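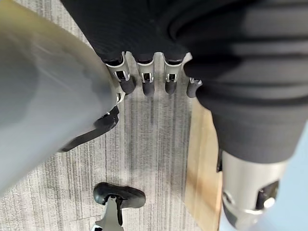

Tanko Ekpo reports that the tow module drops out of pairing if the driver's door is opened before the second chime, and that starting again with all doors shut cleared it on his Duro. The steps in this section assume the doors stay closed.

Home Manuals Towing Parts Contact
Search this manual Enter keyword

Section 4: Setting up the Prokley brake controller

Applies to Duro models with the factory tow package. Maximum braked trailer weight is 3,260 lb.

CAUTION: Do not tow on a public road until the brake test in step 8 is complete.

1. Park on level ground. Apply the parking brake and chock the trailer wheels.

2. Couple the trailer and connect the safety chains and breakaway cable.

3. Switch the ignition off. Push the trailer plug fully into the socket and close the cover over the locking tab.

4. Switch the ignition on without starting the engine. Wait for the second chime.

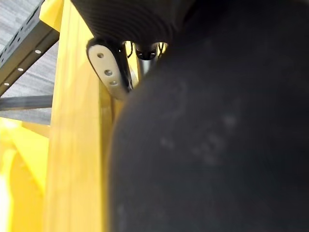

5. Hold the SET button until the display shows TR. If it shows NC, remove the plug, check the pins for corrosion and repeat from step 3.

6. Turn the gain wheel to 3. This is the starting value for a single-axle trailer.

7. Squeeze the manual lever. The bar on the display should rise smoothly – a bar that jumps indicates a poor ground.

8. Remove the chocks and release the parking brake. In a clear, private area, drive at walking pace and squeeze the lever fully. The trailer should slow the vehicle without locking its wheels. Lower the gain if the wheels lock.

NOTE: Gain settings are stored per trailer. Select the correct trailer before each trip.

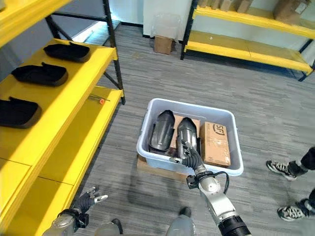
9. Press SET once to save. The display returns to the home screen.

Repeat the brake test after the first 1,000 miles of towing, and whenever the trailer load changes. Controllers supplied through Adebisi use a separate fuse – see Section 6.

Related items
Murport hitch receiver: torque settings
Trailer lighting faults
Replacing the seven-pin socket
Duro tow mirror adjustment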